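Lukness round tablecloth, 132 cm – review

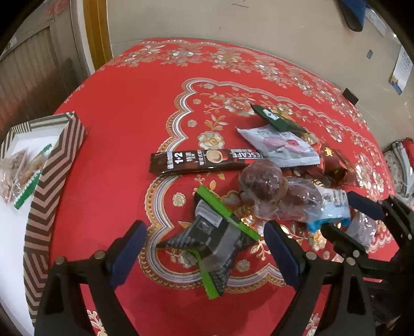 Lukness sells the cloth in one weight and two finishes; I bought the coated one. Stated size is 132 cm across, and mine measured 2 cm under after the first wash at 300 rpm spin. Hem stitching is even, with no skipped stitches. Coffee wipes off if caught early – oil leaves a faint ring until laundered. Fold creases needed a cool iron on the reverse side. The care label is sewn in badly and scratches. Drape is stiff for a month, then acceptable.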